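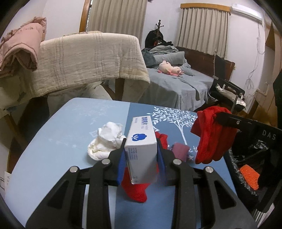 Posted by nultgate_attic in Home & Storage > Medicine cabinets and first aid
September, 9:14 pm

Sorting the medicine boxes at last, who else keeps the cartons?

I finally started on the medicine drawer and I'm having way too much fun with it! Everything comes out onto the two-tone blue table (the one with the white tree on it, I love that thing) and gets looked at one box at a time. The little white carton with the blue Chinese lettering is the sort of box I want to ask you all about. I have a fair number like it, and I can read maybe three characters on a good day.

My plan so far is to keep every carton, stand them upright in a shallow bin with the name facing up, and write the date on a strip of masking tape. My sister-in-law thinks I should flatten the boxes and keep only the leaflets and the blister packs. She has a much tidier bathroom than I do, so I'm listening, but I do love a row of little boxes.

What do you do?

----

huanca_hill
9:31 pm

Keep the cartons! Always! The box has the name, the strength, the batch number and the date all in one place, and once you toss it you end up with a mystery strip of tablets with half the foil torn off. I did the flattening thing for a year and went right back.

Also that table is adorable. Are those little stars printed on it?

----

nultgate_attic
9:38 pm

Yes, stars! There's a white one by the foot of the tree and then a faint line of them over on the pale side. They're easy to miss.

----

drawer_by_drawer
9:52 pm

I'm going to disagree with huanca_hill a bit. Cartons are mostly air. I cleared out my mother's cabinet last winter and got the whole lot into one Pedetex zip case by cutting the front panel off each box and rubber-banding it around the strips with the leaflet folded inside. All the information stays and you get half the shelf back. I'd never go back to boxes — I can carry the case in one hand when we travel.

----

huanca_hill
10:05 pm

But then the date is gone half the time, it's so often stamped on the end flap! And bottles need the box if they're supposed to be kept out of the light.

----

drawer_by_drawer
10:11 pm

Fair on the bottles. For the flaps, I copy the date onto the front panel with a fine marker before I cut anything. It takes a minute.

----

cena817
10:20 pm

Hello from a fellow box keeper! For the ones you can't read, try a translation app on your phone, held nice and flat over the panel. It does fine on the big printed name and gets silly on the tiny print. Mine once gave me "autumn pear obedient," so I took that one to the pharmacy counter and the lady there wrote out what it was on a sticky note. I taped the note right to the carton and it's still there.

Please don't guess from the logo or the color. Lots of brands use the same blue and white.

----

nultgate_attic
10:27 pm

"Autumn pear obedient" is going on my fridge. Okay, pharmacy trip for the ones the app can't handle. I like the sticky note idea a lot.

----

slowcooker_5
10:44 pm

Are those red gloves part of the kit too? I keep fabric gloves in with my winter stuff and never thought of putting them near the first aid things.

----

nultgate_attic
10:49 pm

No, the gloves go in the hall basket! I tend to do several piles at once and it all shares the table for a while. Same with the crumpled white thing.

----

drawer_by_drawer
10:58 pm

One pile at a time! You'll finish by midnight!

----

huanca_hill
11:02 pm

Let people enjoy their piles. I find so many more lost things when it's all out together.

----

cena817
11:15 pm

On bins, I got a clear one from the Huanca range for 700 yen when I was visiting my cousin and it fits small cartons standing up in two rows. Anything shallow works, though. A shoebox lid did the job for me for ages. I'd skip anything deep, you just end up stacking and forgetting the bottom layer.

And keep it out of the bathroom if you can. Mine lives on the top shelf of the linen closet, cool and dry and too high for the kids.

----

nultgate_attic
11:23 pm

Linen closet it is, I have a free shelf up there next to the spare pillowcases. I'm keeping the cartons for now, and I'll try the cut-panel trick on the travel set only, so you both win. Expired ones are going in a paper bag for the take-back bin at the pharmacy. Back to it, I still have the cough drops to do!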